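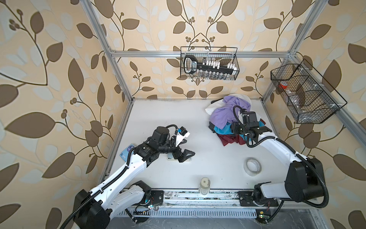
Open Day at the Lindholm Workshop: Photo Gallery

Posted January 16, 2022

Lindholm opened its workshop to visitors for an afternoon and ran the two-arm tables with people standing next to them. We were let in with the second group. There were 30 of us, which is about as many as the room holds if everyone keeps their coat on. The tour went from the front desk to the build area, then to the table with the leaf wallpaper, then to a question session in the kitchen.

The picture at the top of the page is from the table with the leaf wallpaper, which the staff call Stindari. Two arms, one pile of clothes. The notes below follow the order of the afternoon.

Stindari, the main table

The left arm has its gripper open just above a small white object on the tabletop. The right arm is over the clothes, with the lavender piece on top of the pile. The left gripper is the plain two-finger kind, and each arm carries a small camera near the wrist.

The name is written on the work schedule and nowhere else that we saw. The other table is called Veson. Veson was switched off for our group and we only walked past it, so there is nothing about it on this page.

The wallpaper

Large leaves in brown and cream, on the back wall and both sides. Several people asked about it. The staff change the paper between blocks of work so that the arms do not get used to one background. They said the leaf pattern was one of the harder ones, with so much brown in it, and that plain gray had been the easiest. The next change is planned for June.

Clothes

The main job for the day was picking up garments one at a time and laying them out flat. Visitors were told to expect slow movement, and it was slow. The person running the session explained that cloth is hard work for a gripper with two fingers. A box has edges in the same place every time. A shirt dropped on a table does not, and the arm has to find a fold it can hold before it can do anything else.

Under the lavender garment there is teal, dark red and some navy, and a white cloth sticks out at the back. Someone in our group asked if the colors were chosen on purpose. They are. Each pile is mixed so that two pieces of the same color are not touching, at least in the first stage. Later piles are all one color.

Small things on the table

A roll of clear packing tape lies in front of the pile, and a small clear bottle with a pale label stands closer to the front edge. Items like these are used for short pick-and-place jobs between the longer clothes runs. Tape was named as a favorite of the staff, as it can be gripped by the side or through the middle. Clear bottles are less popular. The cameras have trouble with them under bright light.

Baskets on the frame

Two black wire baskets hang on the frame. The one at the back has a row of small glass vials along the bottom and a rack above them. The one on the right side is bigger and has a clear container with a red lid lying in it. Baskets were added last year after the staff got tired of walking to the shelves. Small items now stay within reach of whoever is setting up the next job.

Frame and rail

The frame is aluminum extrusion, bolted together. Along the front runs a rail with a mounting plate under each arm, and there is a cable tray below it. Green lights show on two small circuit boards at the front. A man in our group who builds shop fittings spent most of his time looking at the corners of the frame and asking about bolts. He was given straight answers. The whole thing can be taken down by two people in a morning, and it came to this room in the back of a rented van.

The numbers board

By the door there was a whiteboard with the running totals. It said 2,932 runs recorded on Stindari, of which 701 were clothes runs. We asked what counts as a run. It starts when the arms leave the rest position and ends when they go back to it, whether or not the job got done. Failed runs are kept and marked as failed. The staff did not want to give a success rate for clothes and said they would have a better answer after the summer.

Trying it

Visitors could not drive the arms. They could set up a pile. Each group got to pick garments from a bin, drop them on the table and step back behind the line. Ours put in too many pieces and was asked to take two out. After that the session went ahead without further changes.

There was a short wait while one of the arms was sent back to its rest position and started again. The staff did this from the keyboard and did not need to open anything.

Questions from the kitchen

How loud is it? Quieter than a desk fan, except when both arms move fast, which they did once for us at the end.

Does it fold? Not yet. Laying flat comes first. Folding is on the list for the second half of the year.

Who pays for it? Lindholm does, with part of the cost covered by a laundry company in Fleturthorpe that wants to sort hotel linen.

What happens to the clothes? They are washed and used again. The bin had been bought as a mixed lot from a thrift store.

Can a school group come? Yes, in groups of 30 or fewer, with notice. Children need to stay behind the line like everyone else.

Practical notes

Entry was free. The visit took 70 minutes from the front desk to the end of the questions. Parking is on the street side only, and the yard gate is kept closed. The workshop is on the ground floor and there is one step at the entrance, with a ramp kept inside that the staff will bring out if you ring first.

Photos were allowed at the main table and not in the build area. Coffee was in the kitchen, along with a sheet to sign if you want to hear about the next date.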